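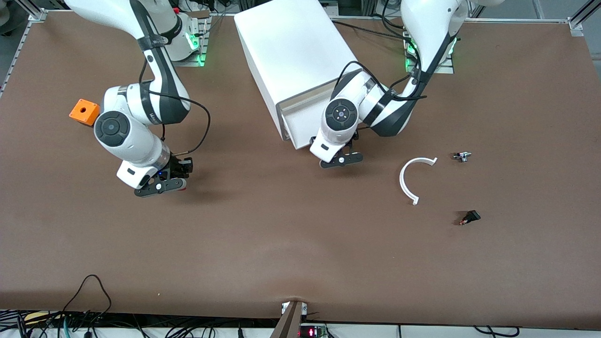

4.3 Recording Demonstrations

This section covers recording examples on a two-arm Skudix cell with the Honska recorder. Complete the arm setup in 4.1 and the camera alignment in 4.2 first.

Before you start

Check that the base light on each arm is green. If either light is another color, clear the fault at the control panel and repeat the homing routine.

Place the cabinet between the two arms, with the slot facing the operator side. Set the loose parts on the work surface within reach of at least one gripper. Parts do not need to be in the same place each time. Small changes in position and angle are wanted.

CAUTION: Keep hands and tools off the work surface while the arms are enabled. Press the stop button before moving any part by hand.

Recording an episode

1. In Honska, open the task file and select New Episode.
2. Enter the task label exactly as it is written in the task file. Labels are case sensitive.
3. Bring both grippers to the ready pose, pointing down and clear of the cabinet and all parts.
4. Press Record. Wait 3 seconds before the first movement.
5. Carry out the task with the leader handles at a steady pace. Avoid long pauses in mid-air.
6. Return both arms to the ready pose.
7. Press Stop, then mark the episode Keep or Discard.

NOTE: A missed grasp followed by a clean second try may be kept. Discard the episode if an arm strikes the cabinet, if a part leaves the work surface, or if a cable catches on a joint.

8. Press the stop button, rearrange the parts, and release the stop button when your hands are clear. Repeat from step 3.

Session limits

Record no more than 96 episodes in one session. Home both arms again after every sixth discard. The left and right arms are named from the robot's side, so they appear reversed in the camera view. Use the robot's naming in all labels.

Uploading

Close the session before copying files. The Prutham uploader skips any open session without a warning. Compare the episode count in the upload log with the count in Honska. The Khoury training profile needs at least 1,866 kept episodes per task and will not start below that number.

If the counts differ, see 4.6, Repairing a Session Index.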